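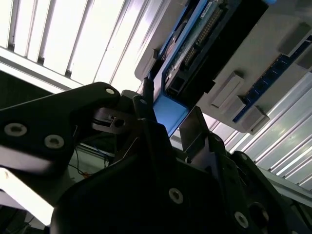 To: the manipulation data list
Subject: Re: drive and memory tasks, how many examples per task?
Date: July 16, 2022

Replying to the question from the Esach group, quoted in part below. I have left out the bit about storage as it was answered last week.

> We have been teaching our arm to pull and refit parts in old desktop
> computers, and the results from the first batch are mixed. It does well
> on the case it has seen most and badly on the others. We recorded
> everything from one fixed view. Before we record more, we would like to
> know how other sites divide their time. Is it better to have many
> examples of one task or fewer examples of several? And does anyone keep
> the attempts that went wrong?

At Hirnidstead we started on the computer work in May and made much the same mistake. Our first set was 184 examples of a single task, putting a hard drive in its caddy back into the cage, always with the case in the same spot. The model trained on that set learned the spot. When we turned the tower a little on the table it went to where the cage used to be and closed on nothing.

We then recorded 137 more, split over several tasks, and moved the case between examples. That set was smaller and the model trained on it was clearly better. So my answer to the first question is fewer examples of several tasks, as long as each one starts from a different position.

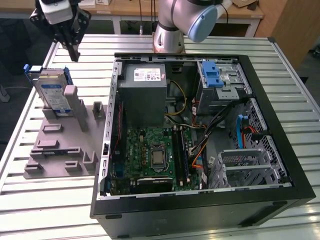 The tray on the table stays where it is when the case moves. We tried moving both and the operators lost too much time setting up. If you have a fixture for holding parts, I would leave it alone for the first round and change it later, when the rest works.

On views, I would add one at the wrist if you can. The fixed view is good for the large movements, but once the fingers are down inside the case they hide whatever they are about to touch. Blue caddies and latches are easy to find from either side. Memory clips are a different matter, and from above ours were a few grey dots. The wrist view does get blocked by the part being held, and it sees a lot of ceiling when the hand tips back. We left those stretches in and did not notice any harm from them.

Loose cables were our biggest cause of spoiled attempts. We tied them back at first, and then the model had never seen a cable in the way. Now we let them lie as they fall and only move one if it would be caught in the fingers.

> And does anyone keep the attempts that went wrong?

We do, in a separate folder. 19 of the 137 were failures of some kind. Five of those had the operator miss, back off and then get the drive in, and we moved those back into the training set. They seem to help with recovery, though we have not tested that properly. The others are just labelled with the task and the point where things went wrong. Please label them on the day. We put it off and had to watch the lot again.

One practical point. The Sotiropoulos converter drops the gripper opening if the log starts before the cameras do. It gives no warning. Start the cameras first, wait for both to show as running, then start the log. The Skustamum format does not have this problem but its files are much larger.

I can share our task sheet and the labels if they are any use - write to me off the list and say which format you want.

Hirnidstead bench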